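3 Setting up and using your woven basket

This section applies to the Grodier storage baskets in all colours, with or without the fabric liner. If you bought the basket as part of a Triltby shelf set, fix the shelf to the wall before you start (see section 2).

Before first use

1. Take the basket out of its carton and remove the paper packing from the inside. Keep the carton until you have checked the basket for damage.

2. Cut the ties that hold the card stiffener against the inner walls. Use round-ended scissors and cut the ties only, never the cord.

3. Stand the basket on a clean, flat surface such as a table and leave it overnight in a warm room. Baskets are packed under pressure and the long sides may bow inwards at first.

4. If a side is still bowed the next morning, put one hand inside the basket, flat against the wall, and push outwards with steady pressure. Work from the middle towards the corners. Do not bend the rim back on itself.

5. Check both handle openings. The edge of each opening should feel firm all the way round, with no loose ends of cord.

Note: Small gaps between the strands are part of the weave and are not a fault. Slight differences in shade between baskets of the same colour are also normal.
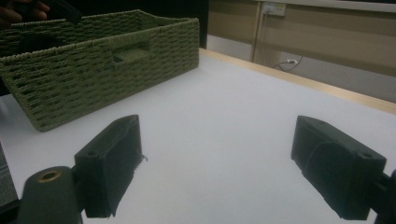
Fitting the liner

The liner is sold separately under the name Fliletti. Check the size on the label against the size on the carton before you unfold it, as an unfolded liner cannot be returned.

1. Turn the liner so that the seams face the outside.

2. Lower it into the basket and press the four corners down until they sit on the base.

3. Fold the top edge of the liner over the rim. The fold should hang level on all sides.

4. Line up the slots in the liner with the handle openings and fasten the tapes. A single bow is enough. Tight knots pull the fabric out of line and are hard to undo on wash day.

Filling and lifting

1. Place heavier items at the bottom and spread them across the base.

2. Keep the contents below the rim if the basket is going on a shelf.

3. Lift with one hand in each handle opening. Do not lift by the rim or by the liner.

Caution: Do not load the basket with more than 13 kg. Do not carry a loaded basket by one handle.

Caution: Keep the basket at least 2 metres from open fires and stoves. Do not put candles, ashes or warm dishes in it.

Cleaning

Brush dust out of the weave with a soft dry brush, or use a vacuum cleaner on its lowest setting. Wipe marks with a damp cloth and a little washing-up liquid, then wipe again with clean water. Let the basket dry standing upright and away from radiators. Do not soak it or put it in a washing machine.

If a strand comes loose, tuck the end back into the weave with a blunt needle. Do not pull it or trim it short. For a strand that has snapped, order repair cord from Nyberg, part number 727, and follow the leaflet supplied with the cord.

Storing empty baskets

Baskets of the same size can be stacked no more than 3 high. Remove liners first, and put a sheet of paper between darker and lighter colours.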